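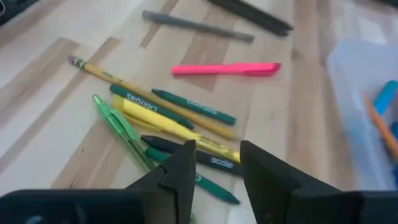 Pencil, crayons, markers and a pink highlighter on the table.

Jaidee Pencil Boxes: Frequent Questions

What can I put in the box?
Pencils, crayons, markers and highlighters. Please no paint, no glue and no scissors. For scissors we have the Tulto case, it is sold separately.

Must I sort everything before?
No. Spread all on a table first and put the same kinds together. Crayons go in the short tray, because in the long one they slide and break.

Can I keep used crayons with new ones?
Yes, if the paper is still on. Crayons without paper leave color on the pencils.

How should markers lie?
Flat, with the cap closed until you hear the click. The same is for highlighters.

How much does one box hold?
The small box carries 320 grams and the big one 1000 grams. More than this and the lid does not close well.

Do you send to schools?
Yes, from our Irkamer store. Orders for schools we take until the end of November.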